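Kadholm serving tray, large
Reviewed by Fotini Ververidis, 2/16/18

I bought two of these in December to replace a set that had warped in the dishwasher. The Kadholm is light, stacks well and wipes clean with a damp cloth. The rim is high enough to stop a mug sliding off on the stairs - my old Orkow tray was hopeless for that.

Against it: no handles, and the base slips on a polished table unless you put a mat under it. Tomato sauce left overnight marked the cream one slightly.

It has 158 ratings on the shop's page, mostly good. I'd buy the red again, but skip the cream. Four out of five. 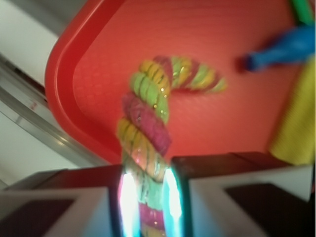

Red tray with a twisty toy on it.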